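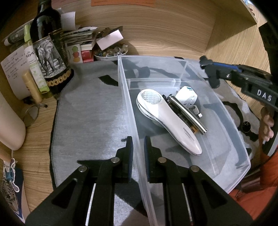
Plilell is a trading sim set on a mining moon, and it spends its first hour teaching you to load a cargo hold. You drag parts into crates, close the lids and sell the lot at Costomton station. The crates are see-through, like a clear plastic storage box, so you can check the contents without opening them. I finished the main story in 41 hours.

Ships handle well and the colours are easy to read on a small screen. Hauling gets dull past 3000 credits — the next hull costs 4000 and the jobs don't change.
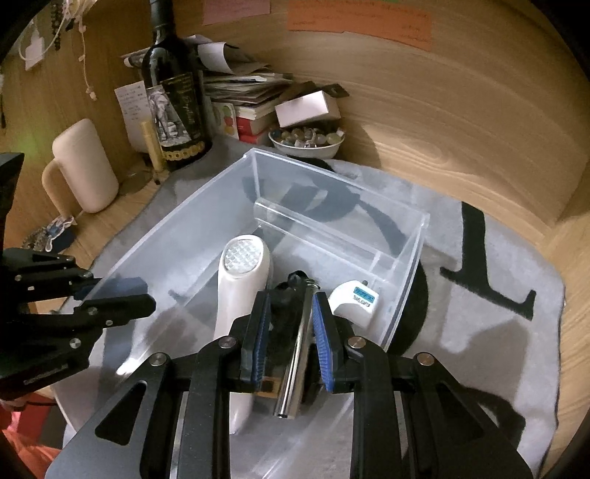 Last updated: 6 January 2025

The April patch should add a second station. Until then, I'd wait for a sale.

3 min read

Related
Dastus: first look at the new map
Ng controller review
Best space sims for beginners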